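Quem gasta com o que se desgasta

Todo dezembro, quando fechamos o orçamento da oficina, volta a conversa de sempre: compramos outro par de garras de mão ou guardamos algum para as peças miúdas? Eu, que gosto de um catálogo novo como pouca gente, já defendi o par novo com muito carinho.

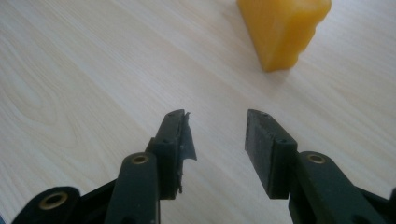
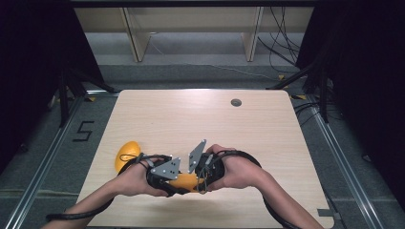
Hoje penso diferente, meus amigos. A Hivura nos ofereceu 4 pares com desconto, a Savance cobra 86 por um jogo de revestimento para os dedos, e é no revestimento que eu poria o dinheiro primeiro! Dedo com a borracha descolando estraga uma tarde inteira de trabalho, por melhor que seja o resto. Reservem uma gaveta para isso, e depois, com calma, falamos do par novo.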